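Bench Notes > Povstead Tape Room > Airchecks

We use cookies to remember your settings. Accept / Manage

June, entry 10

Second pass on the Hekov airchecks. The box says "master, first generation." I doubt it. There's a faint 620 Hz whistle under the jingles and it drops out whenever the DJ talks, so somebody dubbed the sung parts in from a worse tape. Top end is gone above 10 kHz on side A, fine on side B.

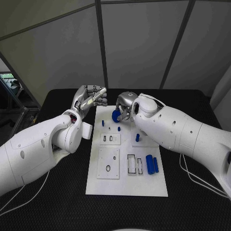 Igwe's shelf list is the other problem. It claims 219 cassettes with call letters and year, but the years look guessed, and two of the "1988" tapes carry ads for a car that wasn't out yet. I want each tape to have one slot and one slot only, the way that white board is set up with its pegs and holes. Until then I trust the ads before the label.

Tried the Prendo de-hisser on the morning show. The demo sounded great, as demos do. On our tape it ate the sibilants and left the hiss – set it back to off. 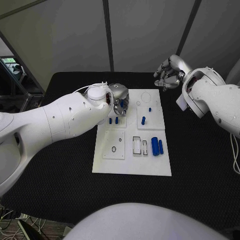 Azimuth next. I reset the head by ear on the last three tapes and got three different answers, which doesn't say much for my ear. It's a job for small, patient moves, like those metal fingers closed on one little blue peg, and I had been cranking the screw a quarter turn at a time. Redo all three with the test tone.

Side B of the countdown show still runs fast. Pitch of the top-of-hour ID is the only reference I have

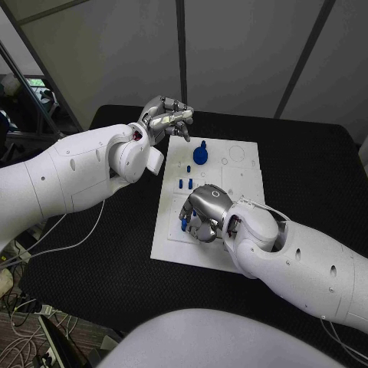
and I'm not sure the station ran its own cart machine at the right speed. Leave the raw file alone, make a corrected copy, note the percentage in the file name.

Comments (2)

reelguy2000: The whistle could be the studio monitor. Check the news breaks before blaming a dub.

tapehead: Had the same luck with Prendo. Went back to plain EQ.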